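The Shell Job

Take 508 and her wrist had gone.

Not gone gone. Just that hot wire feeling up the inside of the arm, the one the physio at Flanow said to stop for. Aaliyah Landry didn't stop. She shook the hand out, wiped it on her jeans, picked the gripper back up by its handle and squeezed the trigger twice to wake it.

Beep. Recording.

Reach, slow. Slower than you'd ever do it if it was only you. Come in from the left, low, let the fingers find the rim. White plastic, fat round edge, nothing to grab. That was the whole problem with the Nallolen shells. They were all curve. The old arm on line two had been dropping them since April and everyone was sick of the noise.

Lift. Turn. Set down.

Beep.

"Good one?" said Flisov over the speaker. Flisov was the software. Somebody in Holanda had given it a nice voice and now you had to be polite to it.

"Dunno. You tell me."

"Accepted. Please vary your starting position."

She varied it. Half a step back, elbow out. Beep, reach, rim, lift. Her dad had taught her to ice a cake like this, his hand over hers, the knife going round, him not saying a word. She was seven. She'd hated it. Then one day his hand wasn't there and the knife kept going and she hadn't noticed when he'd let go.

Beep.

"Accepted."

The contract said 1,067 takes by Friday. It was Friday. The date was up in the corner of the log, 11/20/20, in the little green numbers, and under it the count, crawling. The rest of the shift had gone home at four. Lights out down the far end, only her bench lit.

She'd worked line two herself before the arm. Nine years. Packed those shells with her own two hands and never thought about how, not once. Now she had to think about it every time. Where does the thumb go. When do you start to close. You'd be amazed what your hand knows and won't tell you.

Beep.

"Rejected. Hesitation before contact."

"I was thinking."

"Please repeat."

She repeated. Fingers in, shell up, and this time it slid, went out from under like soap, and she caught it. Didn't mean to. The gripper dipped and scooped and there it was, tilted, held by the lip. Her heart going like mad.

"Sorry," she said. "I'll do it over."

Long pause. Flisov never paused.

"Accepted," it said. "Please do that again."

"Do what? I dropped it."

"You recovered it. There are no recoveries in the set."

So she did that for an hour. Dropped shells on purpose, caught them. It was harder than it sounds, dropping something on purpose – your hand knows you're lying. She got around 40 that felt real. She stopped looking at the count. Missed the early bus, missed the next one. Ate a muesli bar standing up, grabber in the other hand.

At some point her wrist quit hurting, or she quit asking it.

Then Flisov said, "Would you like to see?"

The training arm was behind the glass. She'd never seen it move, not with her stuff in it. It had been sitting there all week with its elbow in the air like it wanted to ask a question.

"It's not finished," she said. "I'm only halfway."

"It is a partial set. Would you like to see?"

She put the grabber down. Went over. Her breath made a patch on the glass and she rubbed it off with her sleeve.

The arm came in from the left. Low. Slow, then a bit quicker near the end, and just before it touched it did a thing, a little drop of the wrist, a little shrug. She knew that shrug. She'd never once seen it and she knew it. It was her dad's, going round the last side of the cake, when the icing was nearly done and he wanted it nice.

The shell tipped. The arm went under, caught it.

"I never taught it that," she said. "The shrug."

"It is in every take," said Flisov.

She stood there a good while. Then she rang her mum, who'd be watching the news with the sound off, and said no, nothing wrong, nothing's wrong, I'm just at work still. Do you remember how Dad did cakes. Thier kettle was going in the background. Yes, her mum said, why. And Aaliyah said hang on, and held the phone up to the glass, even though it wasn't a video call and there was nothing to hear but the motor.

Then she went back to the bench and picked up the gripper.

Beep.

Comments (2)

pollyanna_k
The bit about your hand knowing you're lying. Yep. Did two months of teleop and you can't fake a fumble to save your life.

Greg T
Typo near the end, "Thier". Otherwise no complaints, read it on the tram and missed my stop.

More short fiction
Salt on the Windscreen
The Night Ferry Takes Cash
What the Neighbours Grew
Nine Kinds of Rain 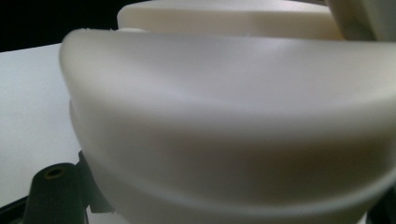
Marnie: we record with handheld grippers too and I'd have liked more of the rejected takes, they're half of my day. Does she get to 1,067 or not?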